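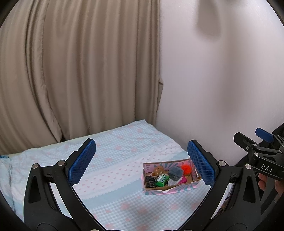 Harndale Guest Rooms: Progress Report to the Sutter Fund
26/08/2021

Dear Akinyi,

Thank you for being so patient with us over the summer, and for your kind note after the last report, which I read out to everyone over coffee. I'm glad to say there is a good deal to tell you this time, most of it cheerful!

As you'll remember, the grant was to help us open rooms for families who have a relative in the hospital at Turora and live too far away to go home each night. We had 246 family stays between the opening and the end of last month. Our target for the whole year was 300, so we are well on our way (and I admit I had worried we'd been too ambitious when I wrote that number down).

Laundry has been our biggest headache. The old washer gave up in the middle of a very full stretch, and for a while we were driving sheets across town to Tetano Cleaners, who were lovely about it and gave us a fair price, but it ate up whole mornings. The new machine is in now and running well. We also bought 40 sets of bedding out of the furnishings line, so a late arrival no longer means a scramble for pillowcases.

Two rooms are still closed. The plumber found an old leak behind the shared bathroom, and the floor there has to come up before anyone can sleep on that side of the house. He expects to finish before December. I have moved the paint money over to cover part of his bill, as you and I discussed on the phone, and the painting will wait until next year.

What I can't put in the budget table is how people are with each other in the kitchen. One grandmother stayed with us for three weeks while her grandson had his surgery, and by the end she was cooking soup for the whole house and telling me off for the state of our saucepans. She was right, too, and we have put new ones on the list.

The spending summary is attached, with the plumbing change marked. If you would like to come and see the house, please do, any time at all, and stay for lunch.

With warm thanks,
Cyrill Egger
House Manager, Harndale Guest Rooms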